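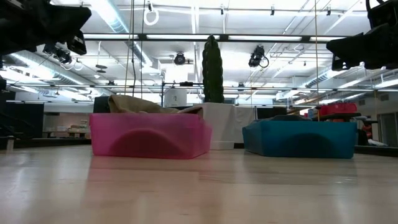 The Plestcombe parish poll was a local referendum on whether the parish council should be elected by single wards or by one list for the whole parish. It was called after a petition passed the threshold of 200 signatures set out in the council's standing orders.

Background

Plestcombe had been divided into wards since the parish was enlarged to take in the Festano estate. Residents of the estate argued that the boundaries left them with one councillor for nearly a third of the electors. The council twice declined to redraw the map, and the petition followed in June.

Campaign

The question was put as a plain yes or no — an earlier draft with three options was dropped. Supporters of change held meetings on the estate and in the village hall. Opponents, mainly from the outlying farms, said a single list would leave the smaller hamlets without a voice.

Result

Polling ran from 4 pm to 9 pm. A total of 1,427 votes were cast, with 19 papers rejected, most of them unmarked. The change was approved by a clear margin. Turnout was highest at the Hudus Road polling station.

Aftermath

Parish polls are not binding, and the council took no decision until the following spring, when it asked the district to begin a governance review. Wards were abolished at the next ordinary election.

Last updated: March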